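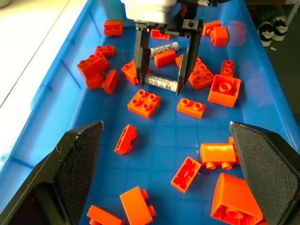 Yaryna Hrynyshyn thinks we should stop counting a pick as good the moment the fingers close, and after chewing on it all through lunch I've come around to her side.

Wednesday, bin picking, Deltus policy

So, where we are. The Deltus policy was trained on 1,436 episodes of pulling the odd one out of a bin of orange bricks (white cylinders this week, and I do like them, they show up so nicely against all that orange!). On the old rule, close equals success, it got 287 of its last 1,000 tries wrong. Yaryna's point is that a cylinder can be pinched at one end, count as picked, and then roll away on the lift. She wants three seconds of hold above the rim before anybody writes down a yes.

I went back over 40 of the old "good" ones with Stojan Matić this afternoon and we argued happily over nearly every one. The dull part is that the logs stop at closure, so for a fair few we simply can't say. My mistake, I set the cutoff back in August to save disk and never gave it another thought.

What I'd like to do next is leave the bricks as they are, dump and stir between runs the way we have been, and change only the scoring. Stojan would sooner retrain first on the Macedo set. We'll see who wins that one (probably Stojan, he has the key to the GPU room).

Wrist view recording stays on past the lift from now on. Still need to ask Yaryna whether a regrasp inside the three seconds counts.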